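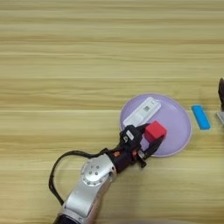
Anikó Mészáros

Skima

Skima is a small two-arm tabletop planner, together with the recordings we test it on. You give it a goal such as "red cube on the plate", it decides which arm should go, where on the plate the cube should end up and what the other arm should do meanwhile, and then it hands trajectories to whatever controller you have. I've had more fun writing this than anything else I've worked on, and I'd love for other people to break it!

The plate task is the one I use for everything. It sounds far too easy until the plate already has something lying on it. With the white device set diagonally across the upper left, the free area is an awkward shape, and the gripper holding the cube hides a good part of the plate just when you want to look at it. Skima keeps a short memory of the plate from before the arm got in the way, marks which bits have gone stale, and picks a spot it still trusts. In the view at the top of this page the cube is over the right-hand part of the plate, nearer that rim than the other, which is the sort of answer I like to see.

What's in the repository

planner/ has the task planner and the arm assignment code
percept/ finds objects, fits the plate and keeps the stale map
bridge/ talks to the controller (Baran by default, see the notes further down)
episodes/ holds the recordings, one folder per episode
replay/ is a viewer for stepping through an episode with the plan drawn on top
tests/ is mostly geometry, with a few regressions named after the person who hit them

Getting started

Clone the repository, make a fresh environment and run the install script. Then try replay on any episode folder. You don't need a robot for this, and please do it first, even if you have one. You'll see the plan unfold step by step, and pressing the space bar freezes it so that you can drag objects about and watch the planner change its mind. Jin-sol Cho wrote the dragging part over a weekend and it has found more bugs than my whole test suite.

If you're running on real arms, copy config/default into config/local and edit the copy. The values you're most likely to change are the table height, the base positions and the cable margin. Start slowly. The speed scale is set low on purpose, and the bridge won't accept a higher one until you've run the reach check.

About the cable margin

An early version treated each arm as a chain of rigid links and forgot all about the cable. Look at how wide the black loop swings out over the table next to the silver link, though! A plan can clear every link and still send the other gripper straight through that loop. Attila Bíró suggested wrapping the loop in a fat soft volume that costs something to enter but isn't forbidden, and we've kept that. It's crude. It doesn't model how the cable moves, only where it's allowed to be. If you have a nicer idea that runs fast enough, please open an issue, I would read it the same day.
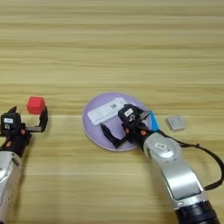 6 min read

Choosing an arm

The planner scores both arms for every pick. The score mixes reach, finger clearance, the cable volume and how much of the plate the arm would hide. Take a layout with the left gripper open and the small red cube just past its longer finger, while the right arm hangs over the plate. The left arm is the obvious one for the pick. The harder question is whether the right arm should clear off now or wait, and moving early often costs less in total even though it looks fussy.

Waiting used to be the default, and we got some lovely deadlocks out of it, each arm politely holding still for the other. Yasaman Kordestani rewrote that part so that every wait has an owner and a time limit. If the limit passes, the arm with the cheaper retreat backs off and both are scored again.

Perception notes

Colour does a lot of the work, and I'm not ashamed of that. Red on pale wood is a gift. The lavender plate is harder, as the rim comes out paler than the middle and the fit would sometimes lock on to the wrong edge. It now fits both edges together and keeps them concentric. Flat grey pieces on the table are still the weakest case, particularly close to the silver links, and the detector will sometimes join the two. There is a mask for the arm's own body which helps, provided your calibration is good.

Printed codes are ignored at present. I know the white device has one on it! Reading codes at this distance was too unreliable for me to want the planner leaning on it.

The recordings

There are 960 episodes, nearly all of them plate tasks with different starting layouts. Each folder has the colour frames, joint states, gripper widths, the goal as text and the plan Skima made at the time. Failed episodes are kept and marked as failed. Please don't filter them out before you've looked at a few.

Known gaps: one table, one plate, soft even lighting throughout. A detector trained only on these will be very happy on pale wood and quite lost elsewhere. There's no force data either.

Controllers

Baran is the one we use daily. Imre Hegedűs keeps a bridge for Clastero in a separate branch, and it works for single-arm plans, but the timed waits aren't passed through yet. If you want to add your own, bridge/minimal is the shortest thing that runs, and it's the file I'd copy.

Still to do

Handing an object from one arm to the other
A better grey detector
Showing the stale map in replay (half done, in Jin-sol's branch)
Stop the log filling up when the plate is fully covered

Contributions are very welcome, including tiny ones. If a plan looks daft to you, attach the episode folder and say what you would have done instead.

Contact: Anikó Mészáros, via the issue page | © Skima contributors | Back to top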